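Équiper un petit atelier de manipulation : vos questions sur le budget
Mis à jour le 2019-11-26

Depuis que j'ai raconté ici l'achat de notre premier bras, je reçois toujours les mêmes questions, alors je les regroupe sur une seule page. Je réponds avec nos chiffres à nous, à Clullham, avec une petite équipe et pas beaucoup de place. Les vôtres seront différents, mais ça vous donnera un ordre d'idée !

Par quoi commencer, le bras ou la pince ?
Par la tâche, en fait. Nous, c'était la vaisselle : prendre une assiette, la poser dans un égouttoir, la reprendre. J'ai passé des semaines à comparer des bras alors que je ne savais même pas quelle ouverture de pince il me fallait (oui, je sais). Écrivez d'abord sur une feuille les objets à saisir, leur épaisseur, leur poids, et la façon dont on les attrape. Ensuite seulement, ouvrez les catalogues.

Combien coûte une pince correcte ?
Nous avons payé la nôtre 2 622 euros, avec l'adaptateur pour le poignet et une paire de doigts. J'avais un devis nettement plus bas chez un autre fournisseur, sauf que l'adaptateur était en option, le câble aussi, et le port calculé à part. Demandez toujours un prix « monté et branché », par écrit.

Et la caméra de poignet, c'est indispensable ?
Pour nous, oui. J'ai essayé de m'en passer avec une caméra fixe au-dessus de la table, et le bras cachait l'objet pile au moment intéressant. Comptez 725 euros pour la caméra, son support et un câble assez souple pour suivre les mouvements. Ne rognez pas sur le câble — c'est la première pièce que j'ai dû remplacer.

Quels doigts choisir pour de la vaisselle ?
Une assiette, ça se prend par le bord, et l'émail glisse. Je regarde donc surtout la surface de contact et la place que prennent les doigts une fois refermés, parce qu'il faut pouvoir passer entre les picots de l'égouttoir sans tout accrocher.

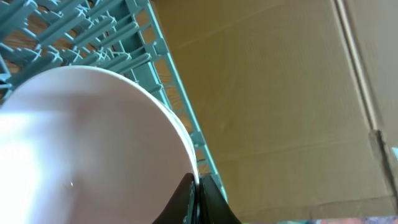 Prévoyez aussi des doigts de rechange dès la première commande. J'en ai pris cinq paires chez Rimeren, dans deux formes différentes, et je ne regrette pas du tout : on peut tester une idée le matin et revenir à l'ancienne version l'après-midi, sans attendre un colis.

Faut-il un budget pour les objets eux-mêmes ?
Oui, et tout le monde l'oublie ! J'ai mis 250 euros de côté pour les assiettes, les égouttoirs et le carton. Achetez la vaisselle en plusieurs exemplaires identiques, sinon la première assiette ébréchée vous oblige à refaire vos réglages.

Neuf ou occasion ?
Le bras, je l'ai acheté d'occasion chez Steinarsdóttir, avec une révision avant livraison. La pince, neuve. Treasa Madigan, qui tient les comptes chez nous, voulait l'inverse et on en a discuté un bon moment — son argument sur la garantie du bras se défend très bien, je vous le laisse.

Combien de temps entre la commande et le premier essai ?
Plus que prévu. J'ai commandé en septembre et il me manque encore le boîtier d'arrêt d'urgence déporté ; en attendant, on travaille avec celui du pupitre. Commandez les éléments de sécurité en premier, ce sont eux qui bloquent la mise en route.

Peut-on avoir votre tableau de suivi ?
Bien sûr. Il s'appelle Binder, c'est un simple tableur avec un onglet par poste de dépense. Écrivez-moi par le formulaire de contact en précisant ce que vous voulez faire manipuler à votre robot, et je vous l'envoie avec les devis anonymisés.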